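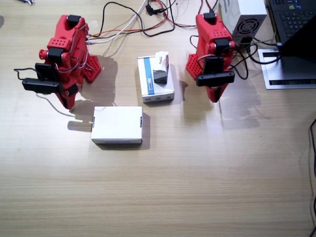

Plant Operations Associate, Mixed Plastics Recovery
Narden, Drakbridge site
Full time, with two openings
Posted 2020-05-22

Narden turns the plastics that most sorting centers send to landfill into feedstock that manufacturers can use again. We take in yogurt cups, bread bags, the crinkly film that comes wrapped around everything, and a great many things that have been through a household or two before they get to us. We wash it, shred it, dry it, and melt it down into pellets or, for the grades that won't pelletize, into a heavy wax that goes off to two customers who make road binder with it. We've been doing this in Drakbridge for nine years now, and we are looking for two people to join us on the plant floor.

I'm Paula Stanciu, and I run operations at the site. I wrote most of this ad myself, so please forgive me if it goes on a bit. I've always found that short ads leave people guessing, and then we all spend an hour on the phone sorting out things that could have been written down in the first place.

About the work

Most of your week will be spent on the wash and extrusion lines. Bales come in at the north dock, and somebody has to open them, look through them, and decide whether they match what the supplier told us. They often don't. You'll learn to tell polypropylene from polystyrene by the sound it makes when you bend it, and you'll learn which suppliers like to hide garden hoses in the middle of a bale. From there the material goes through the float tanks and the shredder, then on to the dryer, and you'll be watching temperatures, moisture readings, and screen pressure, and writing them down in the shift log.

When a screen clogs (and they do clog, especially in the weeks after the holidays) you'll help change it. It's a two-person job and a hot one. We have good gloves and face shields and we are strict about wearing them, including for visitors and including for me.

You'll also take samples for the lab, which is run by Dzintra Kairys. She'll want them labeled her way, and it's worth learning her way early. About a day a week you'd be with her, running melt flow tests and checking pellets for color and odor. People who have come to us from restaurants and bakeries have tended to be very good at this part, which surprised me at first and doesn't anymore.

The line can run 290 bales in a good week. We don't pay by the bale and we don't want anyone rushing.

Shifts and pay

We run two shifts, 6:00 a.m. to 2:30 p.m. and 2:00 p.m. to 10:30 p.m., Monday through Friday. The half hour of overlap is for handover, and it's paid. You'd work one shift for four weeks and then swap, unless you have a reason to stay on one of them, such as school, a child, or a second job. Tell us and we'll try to work it out. Saturday work comes up now and then when we're catching up after maintenance, and it's paid at time and a half. You're free to say no to it.

Hourly pay depends on experience, and we'll send you the current pay scale as soon as you write to us, before any interview. Health insurance starts on your first day. You'd get paid vacation and sick days, boots and work clothes, and a hot lunch or supper from the canteen, where the soup is much better than the coffee.

The plant closes for planned maintenance for a week every October. You can take it as vacation or come in and help with the teardown, and most people who've done the teardown once say it's the best way to understand how the machines really fit together.

What we're looking for

You don't need a degree, and you don't need to have worked in recycling. We do need you to be able to read and write English well enough to keep a log that the next shift can follow, and to be comfortable with everyday arithmetic — percentages, averages, that sort of thing. You should be able to lift 40 pounds, with help nearby for anything heavier, and be on your feet for a good part of the day. If there's a part of the job you couldn't do as I've described it, please get in touch anyway, and we'll talk about what could be changed.

It helps if you've worked around machinery of any kind: a print shop, a farm, a laundry, a cannery. A forklift license is nice to have, and if you don't have one we'll put you through the course on paid time. If you speak Romanian or Latvian you'll have company in the break room.

You should know that the place smells. It's a sweetish, sour-milk kind of smell on the intake side, and a warm crayon smell by the extruders. Most people stop noticing it after the first couple of weeks, though their families may take longer. Ear protection is required in the shredder hall.

Your first few months

For the first three weeks you'd be paired with Mircea Voicu, our senior operator on the early shift, and you wouldn't be left alone with a machine during that time. After that you'd rotate through intake, wash, and extrusion, with a sit-down at the end of each one. The trial period is 90 days. If it isn't going well we'll tell you before the end of it, and we hope you'd do the same for us.

There's room to move up. Roxana Oprea started on the intake dock and now plans production for the whole site, and our sister plant in Cârstea is always asking whether we have anyone who'd like to spend a season there setting up the second wash line. Nobody is sent who doesn't want to go.

Getting here

We're at the far end of the Flirnside industrial park. The number 63 bus stops at the main gate, and the first one gets in before the early shift starts. The last one back leaves at 10:50 p.m., so the late shift can catch it without running. There's free parking and a covered rack for bikes.

How to apply

Please send a resume, or just a letter telling us where you've worked and what you liked or didn't like about it, to Apolline Bailly in the personnel office. Put reference 636 on it so it doesn't end up with the truck driver applications. You can drop it at the gatehouse in an envelope with her name on it, or mail it to Narden, Personnel, Flirnside Industrial Park, Drakbridge. Include a phone number and a good time to call.

We read letters as they come in and will keep the posting open until both places are filled. Apolline answers everyone, usually within a week. Interviews take an hour or so, and at the moment we're holding them outdoors at the picnic tables when the weather allows, or by phone if you'd prefer — either is fine with us. If you come in person, wear closed shoes, and if you'd like to see the lines running, say so in your letter and Mircea will walk you through afterward.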